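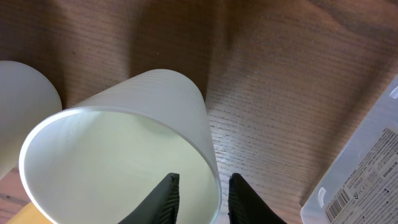 Genwood, a small robotics outfit in Drondville, has spent the winter teaching a machine to handle plastic cups, and it has 3,863 recorded attempts to show for it. The company said in January 2026 that it will release the whole collection to outside researchers, including the attempts that went badly.

Each recording is one try at a tabletop chore, made by a person steering the arm while a small camera near the gripper watches. The learning system, called Varnimero, then studies the results and tries to work out what the person was up to. Cups make up the bulk of the set. Lids, trays and spoons account for 800 tries between them, and the spoons are said to be unpopular with staff.

"A cup standing up is easy, so we have plenty of those," said Dineo Matlala, who runs the recording sessions. "A cup lying on its side is where people start muttering. I want more muttering."

She is getting it. The latest batch adds 450 tries with tipped cups, gathered by 6 operators working in short shifts. Operators are asked not to tidy the table first, an instruction Matlala says they have followed with real dedication.

Tveit, a kitchen equipment maker, is paying for part of the work and hopes to see an arm clear a cafeteria table one day. Genwood has not given a date for that. It is still deciding whether to do mugs next, which have handles.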